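**Expediente 3498**

Jolanta Sowa abrió el expediente a las cuatro de la tarde. Reductor marca Fekete, procedente del molino de Tellthorpe, parado desde enero. El propietario no pedía presupuesto. Pedía una causa.

Extendió la tela gris oscura sobre el banco y anotó en la ficha: tren desmontado, aceite retirado, carcasa aparte. Elżbieta Krawczyk, que había montado aquel reductor en Hundton cuando ambas eran aprendizas, leía la ficha desde el otro lado y no corregía nada.

—El informe de Kukeck habla de sobrecarga —dijo Jolanta.

—Kukeck vendió el aceite.

El disco plateado tenía roces y arañazos en la cara pulida. Jolanta los registró como leves. Los engranajes metálicos, de dientes rectos, pasaron a la línea siguiente, pendientes de medición.

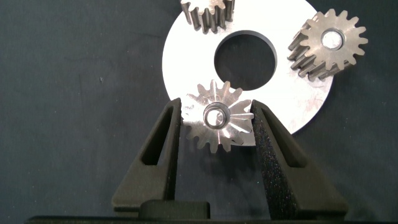
—¿Qué se mide primero en un engranaje usado?

—El espesor del diente a la altura del diámetro primitivo.

Elżbieta contestó sin levantar la vista. Era la respuesta del manual, y también la que daba en Hundton a los aprendices que llegaban tarde.

Jolanta midió 2 veces cada pieza y escribió las cifras en columnas separadas. La diferencia con el plano era de casi 200 micras, siempre en el mismo flanco. Una sobrecarga no desgasta así. Un eje montado fuera de paralelismo, sí.

Dejó el micrómetro en su estuche. En el plano, junto al cajetín, figuraban las iniciales de montaje: E. K.

—Ponlo —dijo Elżbieta.

Jolanta escribió «desalineación de origen» en la casilla de causa, firmó y le pasó el bolígrafo. La segunda firma tardó un poco más que la primera. Después doblaron la copia para Tellthorpe y apagaron la lámpara del banco.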